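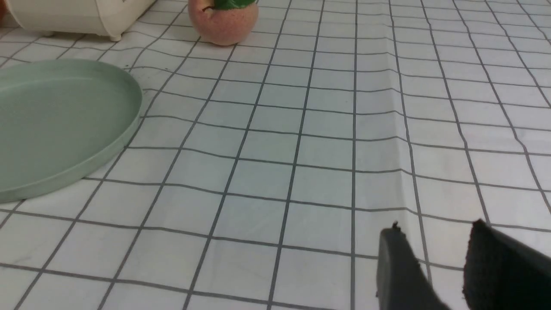
A Table Laid by Squares: Setting Out a Small Breakfast on a Gridded Cover

Ildikó Szabó
Home and Living Studies, Prornemton College
Project report, Gramemum course, Room 207

Where the idea came from

My grandmother could lay a breakfast table in the time it took me to find the forks, and everything on it ended up where your hand wanted it. She never measured anything. When our course asked for a practical project about an everyday task, I thought of her straight away, and of how badly I do the same job myself. I put the bread down first, then the plate goes wherever the bread isn't, and by the time the fruit comes out I am balancing things on the corner and asking people to hold the butter.

So my project is a small one. I wanted to know whether a cover printed with squares could help a person like me lay a small table sensibly, and whether it would help in laying it the same way again the next morning. I also wanted something to show my classmates that they could try at home without buying very much – most of us live in shared apartments and eat at tables that are also desks.

The written guidelines asked for a summary of no more than 300 words, which I have handed in separately. What follows is the long version, and I'm afraid it is rather long.

What I used

The main thing is the cover, white with thin dark gray lines making squares. I picked it over a colored one because the lines are fine enough that they don't shout at you during a meal, and because a white ground makes crumbs easy to find afterward.

On top of it I worked with ordinary breakfast things. The large oval dish in pale sage green was my favorite from the start. It has a low raised rim and a flat inside, so bread and fruit can both sit in it without sliding about. I had a white container for the back of the table, and then fruit and sliced bread to move around. I tried to choose things in different shapes, which matters more than I expected. A slice of bread has a flat side and a definite direction. An apple only has a middle. The dish has no corners at all, and a shape without corners is a surprisingly awkward guest on a page full of them.

I kept a notebook beside me, a plain one from Bárány, the stationery shop near the college, and drew each layout into it in pencil. Plain paper was a mistake. I spent a good part of the first morning ruling squares into it by hand, and if I did this again I would buy squared paper and save my wrist.

How I went about it

I started with the largest thing, which was the dish. I put it to the left, because I reach with my right hand and wanted the space in front of that hand left open for working. The container went behind the dish. It is a tall-ish sort of thing to have in front of you, and when I tried it near the front edge on my first attempt I kept reaching around it and bumping it with my sleeve.

The fruit came next. I gave it the middle of the table toward the back, where anyone sitting down could get to it, and I tried to keep each piece inside a square of its own. The bread came last, and it needed the most thought, since bread is the thing people pick up, put down and pick up again.

For each layout I wrote down the square where the near edge of the dish came, the square for the container, and a square for each piece of food. I counted squares from the front edge and from the left edge, always in that order. Then I cleared the table, went and made tea, and came back to lay it all again using only the notes. I did this for six layouts. Some of them I liked enough to keep, and one was so bad that I have put a line through it in the notebook and drawn a small unhappy face.
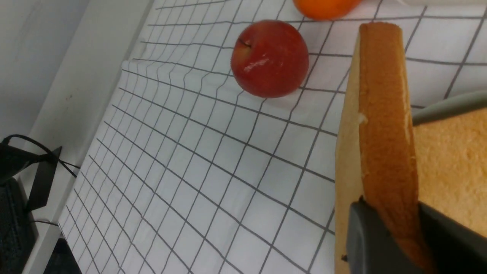

Does it matter which piece of food goes on the table first?

The order matters very little for whole fruit, but bread is easier to place once the fruit is down, because a slice takes up more room lying flat than it does while you are holding it.

I tested this mostly by getting it wrong. With the bread laid first, I tended to put it in the center, as if it were the most important thing in the world, and then the apple and the orange had to go out to the sides. With the fruit laid first, I could see what was left over and choose a place for the slice with its crust turned away from the plate. It made for a tidier table, and there were fewer crumbs in the spots where I wanted to rest my arm.

Trouble with the cover

I had pictured the squares as perfectly straight, the way they are in a drawing, and I should have known better. A cover that has been folded remembers being folded. Mine had a long crease to the right of center, and where the lines crossed it they bent and shifted sideways a little. There were gentle waves in other places too. None of it bothers anyone who is only eating breakfast, but it does bother a person who is counting squares with a pencil behind her ear.

The crease caused me two separate problems. The first was in counting. When I looked along the table from my chair, I would follow a line across with my eye, lose it at the fold, and come out on the next line over. I wrote down the wrong square that way more than once and only found out when the second laying of the table looked odd. The second problem was with round things. An apple set down on a slight ridge does not care about your plans. I learned to choose squares away from the fold for fruit and to leave that strip for flat things, or for nothing.

My chair was a problem as well, in a way. From a seat, the near squares look large and the far ones look small and squashed together, so the back of the table seems to have less room than it has. I kept crowding the front. Standing up to lay the table and only sitting down to check it made a real difference, and I think my grandmother always stood, now that I come to think of it.

What I would do about it another time is simple enough. Lay the cover out the evening before so that it has the night to settle. Smooth it from the middle toward the edges with the flat of your hand. Count from whichever side of the fold your object is on, and write down which side that was. My friends suggested ironing, but I wasn't sure what the heat would do to the printed lines, and I didn't want to find out halfway through a project.

Which layout I kept

The one I have gone on using at home has the dish on the left, the container behind it, and the fruit toward the back. The right side stays open. I was doubtful about leaving so much of the table bare, because it looked to me as though I had forgotten something. Then I sat down to eat at it, and the open side filled up by itself: a cup, the notebook, my elbow, a knife I had just finished with. An empty patch is a useful thing to have at breakfast. In the layouts where I had given every part of the table a job, there was always something homeless by the end of the meal.

I also liked how the green of the dish looked on the white and gray. It is a quiet color and it made the fruit look brighter. I realize that this isn't a finding, but I did eat more fruit in October than I usually do.

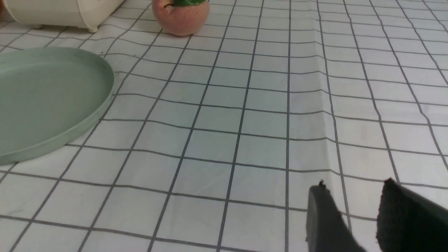 Trying it with classmates

Once I was happy with my own notes, I asked 3 people from the course to lay the table from them in Room 207, one after another, without my help. I had labeled the sheet of instructions "Plorkodent", a nonsense word we use in our study group for anything unfinished, and I then had to explain that before we could begin, so please title your handouts properly.

They all managed it, and it was lovely to watch. They did not all do it the same way, though. One counted every square out loud and was very exact. Another looked at my pencil drawing, ignored the numbers completely, and put everything down by eye. The last one stopped to ask whether the dish should be measured from its rim or from its middle, a question I had not thought about in all that time with the notebook. I had used the rim. I had never written that down.

I have since added a line at the top of the sheet: measure from the edge nearest to you. For fruit, use the square it stands in. For bread, use the square under the corner closest to your left hand.

Things I would change

The notes are still too fussy for a weekday. I would like to cut them down to a single drawing with very few words, since the drawing was what people looked at first anyway. I would also like to try the same layouts for someone left-handed, with the dish moved over to the other side, and see whether the container still belongs behind it.

I should have included something to drink from the beginning. A breakfast without a cup is a strange breakfast, and cups have handles, which would have given me another direction to worry about. That is my plan for the spring part of the course, together with a fresh cover stored rolled on a cardboard tube.

Thank you to everyone in the Gramemum group who lent me a morning, and to my grandmother, who read a draft of this over the phone with me and wanted to know why there was no jam.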